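From: Brunello Vitale
To: tsakiris-users
Date: 8/13/20
Subject: Re: [tsakiris-users] gripper pose jumps when the block leaves view

On the Birkby build, Ukby wrote:
> We replay logs through the tracker and get a clean path for a while, then
> the gripper pose hops sideways and comes back 8 frames later. It looks like
> it happens whenever the marker block drops out of view and returns. Is this
> the relocalizer, or are we feeding it bad timestamps? We're on the stock
> config except for the wide lens model.
>
> Also, does anybody have a replay script that doesn't eat all the memory on
> the machine?

Hi all,

I hit the very same thing last week and lost two evenings to it, so let me save you some grief. It's a bit of both! The relocalizer is doing what it was told, and the timestamps are making it look worse than it is.

What happens is this. While the marker is in view, the tracker leans on it pretty hard. When it goes away, you're living on the inertial data plus whatever corners it can find in the room, and the estimate starts to wander. Then the marker comes back, the tracker sees a big disagreement, and it snaps. In the Birkby branch the snap gets written straight into the output path with no smoothing at all (I think somebody took the blend out to speed up the tests and never put it back – might even have been me).

The timestamp part is sneakier. If your camera clock and your motion clock are off by even 7 milliseconds, the wander gets a lot bigger on quick wrist turns. Run the offset check before anything else. It's in the tools folder, and it wants a log with plenty of movement in it, so don't give it one where the gripper just sits on the table.

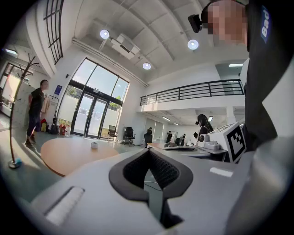 Does the tracker need the marker in view the whole time?

Only at the start and every so often after that. It uses the marker to fix the origin and the scale, and in between it can get by on room features as long as there are enough of them and the motion isn't too wild. Long stretches pointed at a blank wall or ceiling will still hurt you.

Back to the fix. Set relocalize_blend to something above zero – I'm using 17 frames and the hops are gone on all the Fornusside logs, which were the ugly ones. You'll also want reject_moving turned on. People walking around are full of lovely sharp corners, and the tracker will happily grab onto a jacket and follow it across the room if you let it. The default threshold is too forgiving for a busy space, so I cut it in half and haven't looked back.

One warning: the blend changes the recorded path, so if you've already trained on the old output, don't mix the two sets. I did, and the policy came out with this weird little shiver right before it closed on anything. Took me forever to work out where it was coming from.

On the replay script, mine reads in chunks and never holds more than 2 of them in memory. It's ugly and has a hard-coded path in it that you'll need to change, but it runs fine overnight on my old desktop. I'll push it to the contrib folder once I've pulled my own folder names out of it.

If the blend doesn't help, send me a short log with one hop in it and the config you ran. Please don't send the full session, my inbox is still recovering from the last one.

Cheers,
Brunello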